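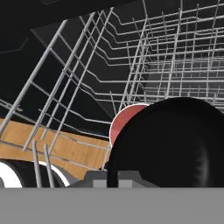 Jozef Vermeulen had been stuck on the dishwasher task since August. The method was his own: the policy trained in simulated kitchens, and after every failed run it was allowed to look back at the last 10 frames and pick the one where it should have slowed down. It worked well on drawers. In the dishwasher it picked badly. The wrist view was full of rack wires, and a wooden board lay tilted behind them, and the policy kept blaming the board. He had written this in his notes at Lodirley as "board problem" and underlined it.

Joonas Hämäläinen read the notes on the train from Harju and came in with his coat still on.

"Take the wrist view out of the looking back," he said. "Leave it in for the acting."

"Then it's half blind."

"Only when it's remembering."

Jozef didn't like it, but he set up 18 kitchens that evening and let them run. They ate crackers from the Kitotport canteen and argued over whose name would go first. 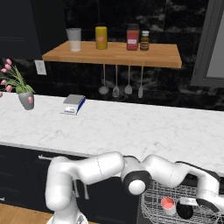
By morning the failures had dropped to three. Jozef ran the whole set again with a new seed and got three again. He printed the plot — the colour cartridge was nearly out, so the line came out pink — and taped it to the door.

"You'll want to write that up," Joonas said.

"I want to know why it works first."

He opened a new page in his notes and typed Sat 6 April at the top. Under it he copied the old line, board problem, without the underline. Then he sat for a while with his hands off the keys. Joonas went to look for more crackers.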